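Gristberg Ultra Running Club
Minutes of the race planning meeting, April 27, 2020

Last updated after corrections to item 3

Present: Pranab Dissanayake (chair), Garba Ezeani (course), six members.
Minutes of the previous meeting were accepted without change.

1. Status of the Fustmont 100

The county has not issued a permit for the spring date. The chair reported that the permit office will hold the application open and move it to October at no charge. Members agreed to stop work on the spring date and to plan for October only. Entrants will be offered a transfer to the new date or a refund less the card processing fee. The transfer form goes out first, and refunds open 10 days after that.

Field size was discussed. The permit allows 600 people on the trail system at one time, counting runners, crews and marshals. G. Ezeani stated that this limit has never been reached and should not affect entry numbers. Agreed to leave the entry limit where it is.
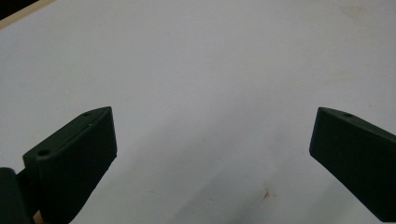
Course marking was taken next. G. Ezeani proposed replacing the paper arrows with rigid ones, the paper having torn at the Wike crossing last year. Two colors were considered, orange and dark green. The objection to green was legibility against vegetation. It was noted that dark green shows up clearly against a plain white surface, as the two gripper fingers do over the tabletop, but that no part of the course offers a background like that before the finish. Orange was adopted. Arrows will be placed on the right side of the trail, before each junction and again after it.

2. Aid stations

Station 4 (Wike) will move uphill to the old parking area. The present site floods and has no room for crew vehicles. The change adds a short out-and-back, and the course will be remeasured by wheel before distances are published.

Cutoff times stay as they are for stations 1 to 3. The cutoff at station 4 will be adjusted once the new distance is known. A runner who reaches a station after the cutoff is withdrawn and driven to the finish. Appeals are not heard on the course.

Cups will no longer be supplied. Runners must carry their own, and this will be added to the required gear list next to the headlamp and foil blanket.

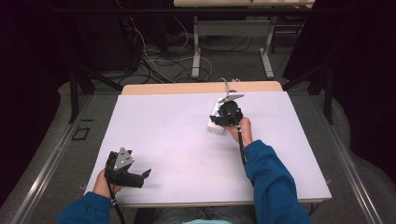 3. Timing

Hutex has quoted for chip timing at the start, station 4 and the finish. The quote does not cover a backup reader. Roughly 10 chips failed to read at the finish last year, and those times were restored from the handwritten log. Agreed to accept the quote and keep the handwritten log at all three points. Corrected: the log is to record bib number and clock time only, with no elapsed time.

4. Medical

Weight checks at station 4 are dropped. The medical lead may still hold any runner at any station. Held time is not deducted from the result.

5. Actions

P. Dissanayake: return signed permit amendment; send transfer form to entrants.
G. Ezeani: remeasure the course from station 3 to station 5; order orange arrows.
Both: confirm Hutex booking in writing.

Next meeting to be set when the permit amendment is returned.

Contact the club | Copyright Gristberg Ultra Running Club | Back to top

This site uses cookies to remember your settings. Accept or Decline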